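Household Water Use, Notes for Session 3
Reading the claims on the label

Last time we went through where a home's water goes. Today is about the numbers people put on savings, and why I would like you to stop trusting them until you have seen the arithmetic.
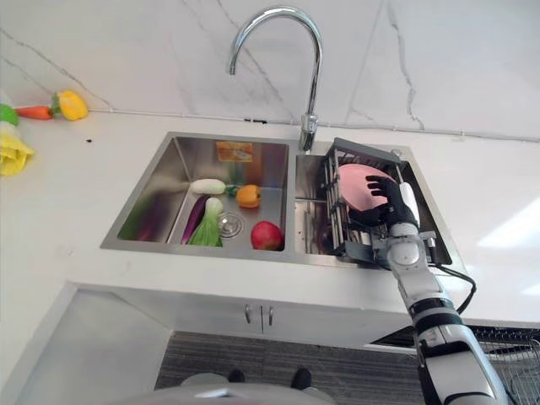 Start with the Wesetti leaflet from the reading pack. It says a household "can save up to 485 gallons a month" in the kitchen. "Up to" is doing a lot of work there. A saving of zero fits the claim perfectly well. Ask what the household was doing before, how many people lived in it, and who read the meter.

Next, the baseline problem. Hưng Tạ's survey (pages 4 to 9, skip the appendix) asked 400 households how long they ran the tap while washing dishes. People are bad at this. They guess, they round, and they tell you what they think a sensible person would say. A saving worked out from a guess is still a guess, however many decimals it carries. Tạ admits this in a footnote, which the press coverage left out.

Compare Khoa Tô's paper. She put meters in 60 homes and left them there until the end of May. A smaller sample, but measured. I still have doubts: every home had signed up through a conservation mailing list, so these were people already paying attention. Whether the result carries over to anyone else, she can't say and neither can I.

Percentages. The Starnska brochure promises a "100 percent improvement in efficiency." Efficiency of what, per what? If you can't write the fraction down with units on top and bottom, the claim has no content. Try it. I couldn't.

One more habit to watch – dividing a city's total use by its population and calling that what a person uses at home. Offices, leaks and hydrants are all in that total.

For next time: read the Nosadance report, section 2 only. Find one figure with no source and write a paragraph on what you would need to check it. Revised 2020-09-11, older copies have the wrong page numbers for Tạ.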